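Come and shake a bucket with me

I'm Primo, and every winter I run the street collection for Munora, our little charity in Ustlow that pays for respite weekends for families looking after a poorly child. Last year we raised £1,000 in one afternoon (I nearly cried into my scarf!) and I'd love to beat it this December.

So I'm after 23 people who don't mind chatting to strangers. Shifts are two hours, you'll get a tabard and a bucket, and Bassi's café is doing free soup for anyone on the rota. 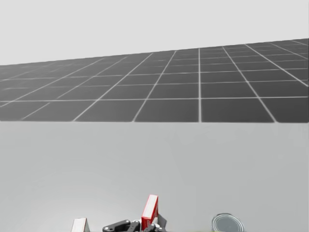

What I need from you

You must be 16 or over and happy to stand up for a bit, though we've got seated spots by the library too. Masanobu Hosoda does the training, one evening, with biscuits.

Drop me a line through the contact form by Oct 25, 2026 and tell me which shift you fancy, morning or afternoon.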